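Erst der Beutel, dann die Schale — so macht es Nasrin Ghaffari seit 14 Jahren. Sie näht in Raltadska kleine Taschen, Duschhauben, Hüllen. Viel mit Zitrusfrüchten. »Sommer geht immer, auch im Januar«, sagt sie. Termin Dienstag, wenig Zeit, Kaffee im Stehen.

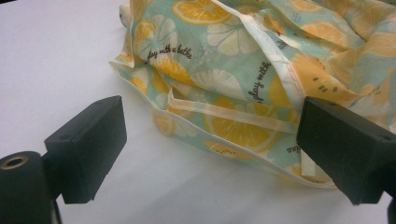

Falten stören sie übrigens kaum. »Bügeln? Bei beschichtetem Stoff bloß nicht. Über Nacht hinlegen, glatt streichen, fertig.« Wichtiger sei ihr das Sortieren. Flache weiße Kunststoffschalen, da kommt alles rein was klein ist. Schlitze im Boden findet sie praktisch, auch fürs Bad — »Wasser muss ja irgendwo hin«.
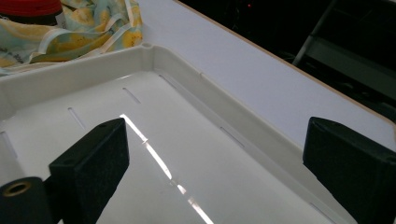 Und wie reinigt man so eine Schale am besten? Lauwarmes Wasser, Spülmittel, eine alte Zahnbürste für die Schlitze, sagt Ghaffari.

Ihr Kollege Édgar Henao legt lieber alles auf einen weißen Tisch, da sieht man jeden Fadenrest sofrot. 6 Muster hat er zuletzt aussortiert. Zu blass.
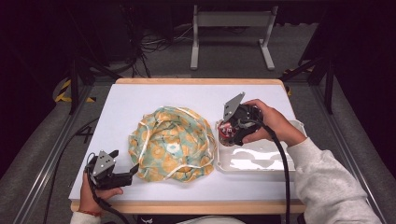 Bei Gummizügen wird er streng. »Zu eng, und keiner benutzt das Ding.« Ghaffari lacht, widerspricht aber nich. Sie muss los, der nächste Zuschnitt wartet.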